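Hondatix Street

Hondatix Street is a serial television drama set in the fictional harbour town of Grisden, following three generations of a family who run a boarding house above the ferry terminal. Created by Moataz Abou Zeid, it ran for 20 seasons and 387 episodes, and it remains one of the best-loved long-running dramas of its kind, with a fan base that still argues happily over plot lines from the very first year.

Premise

The series opens with the return of Ilse Dandilano, who left Grisden as a teenager and comes home to find her mother's boarding house half empty and her younger brother engaged to her former best friend. Early seasons centre on the feud between the Dandilanos and the Minja family, owners of the ferry line. Later ones widen out to take in the lodgers, the terminal staff and the crew of the night boat, and this is where the show really finds its colour. Some of its finest hours barely feature a Dandilano at all!

Development

Abou Zeid wrote the pilot as a six-part miniseries with a firm ending, in which the boarding house was sold and Ilse left on the morning ferry. The network asked for more while the fifth part was being edited, and the ending was rewritten so that she misses the boat. The original farewell speech was saved and finally used in the last episode of the series, almost word for word, a lovely payoff for viewers who had read the published script.

The writers' room was known for its wall of index cards, one for every secret a character was keeping. A card came down only when the secret was revealed on screen. One of them, concerning the true owner of the night boat, stayed up from season 2 until season 17.

Characters

Ilse Dandilano is the heart of the programme, stubborn and funny and almost always wrong about men. Her mother, Renata, was written as a minor role but became so popular that she was given the celebrated solo episode "Kettle", in which she spends a sleepless night alone in the house and speaks only to the radio. Corin Minja begins as a straightforward villain and ends up as the town's most unlikely peacemaker. His slow change of heart, spread over nine seasons, is often held up by fans as the best piece of character writing in the series.

Production

Most interiors were filmed on a standing set with connecting rooms, which allowed for the long unbroken walking shots that became a trademark. The boarding house kitchen was rebuilt for season 12, after the fire storyline, and the new layout gave the family arguments a good deal more room to breathe.
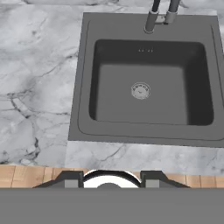

Rendered scene with marble countertop and dark sink.

Music was used sparingly. The theme, a short piano figure over a foghorn, was shortened twice but never replaced.

Reception and legacy

Reviews of the first season were mixed, with several critics finding the pace slow. Opinion warmed quickly once the ferry strike storyline began, and the season 4 finale is still a favourite at marathon screenings. The fan-run episode guide has grown to 1072 pages, including a superb family tree and a floor-by-floor map of the boarding house.

A spin-off, The Night Boat, lasted one season. It is darker in humour than its parent and well worth seeking out, particularly for its fog-bound second episode.

See also
Grisden (fictional town)
List of Hondatix Street characters
The Night Boat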